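Local forums > Jirnby and District > Courts, cops and council
Topic: Tow truck driver bail conditions, has anyone followed this?

paddock_gate
Long post, sorry. I've been trying to follow the matter of the tow truck driver who was charged after the pile-up on the Festby road in March. He was bailed on the condition that he didn't drive anything, and now my neighbour reckons she saw him behind the wheel near the servo. She rang the station and was told to put it in writing. Is that normal? I'd have thought a phone call was enough when someone's on bail for dangerous driving. Not naming him, so please don't either.

Mags_in_Festby
Normal, yep. They'll want a statement with a time and a place, otherwise it goes nowhere. I did one years back over a bloke breaching an order and it took me most of a morning.

kelpie692
Your neighbour "reckons". Half the town drives a white ute and wears a cap. I'm not defending him, but people have been convicted on this forum before they'd found a park at the courthouse.

paddock_gate
Fair enough, but she's known him since primary school. She knows his face!

kelpie692
Then she can sign her name to it. That's all I'm saying.

Norbert Hegedűs
I went along to the mention because I was up at the court for my own thing (unpaid rego, $584 with costs, don't ask). It was over in 5 minutes. The magistrate asked if the conditions were understood, his solicitor said yes, and it was put over. Anyone can sit up the back, by the way – you just bow on the way in and turn your phone off.

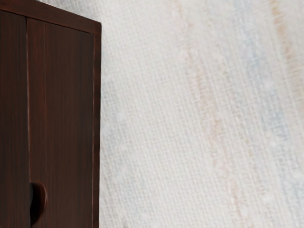
Dark timber cabinet, wood grain running up the front

Mags_in_Festby
Norbert you're the only person I know who goes to court for the entertainment. Did the prosecutor oppose bail at all?

Norbert Hegedűs
Not that I heard. The fight was over whether he could drive for work, and he lost that one. He has to report to the station as well, but I didn't catch how often. The microphone in courtroom two is hopeless.

Tin-yau Poon
I used to work in a registry (not this one, and I'm not a lawyer), so a few things that might help. A breach of bail isn't always a separate offence, it depends on the condition and on which state you're in. Police can bring the person back before the court and ask for bail to be varied or revoked. The magistrate will want some evidence, so Mags is right about the statement. And if your neighbour has dashcam footage she should keep the original and hand over a copy.

kelpie692
Finally, some sense. Though I'd still say leave the footage off Facebook. The Csizmadia page had 1,061 comments on the crash last I looked, and a good lot of them would make a defence barrister very happy.

paddock_gate
No dashcam, she drives a twenty-year-old Corolla. But she did write down the time, 4.40 in the arvo, on the back of a docket. Would that count for anything?

Tin-yau Poon
It could. Tell her to hang on to the docket and mention in the statement when she wrote the note.
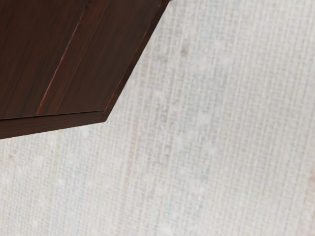
Page last changed: March, 9.15 pm

Mags_in_Festby
My cousin lives out at Iltonden and says the police were doing licence checks on the bridge last night, both directions. Might be connected, might just be the usual.

kelpie692
It'll be the usual. They're out there every time the footy's on.

Mags_in_Festby
There was no footy on, smarty pants.

paddock_gate
Update for those who asked – she's been in and done the statement. The constable was lovely about it and gave her a reference number, but wouldn't say what happens next. I still think he should've been kept in from the start, given how bad that crash was.

Norbert Hegedűs
Have to disagree with you there. He hasn't been found guilty of anything and he's got kids to feed. If he's breached, that's different, and he can explain it to the magistrate. I'll be up there again to pay off my fine, so if the list has his name on it I'll stick my head in.

kelpie692
Take a cushion. Those benches are murder.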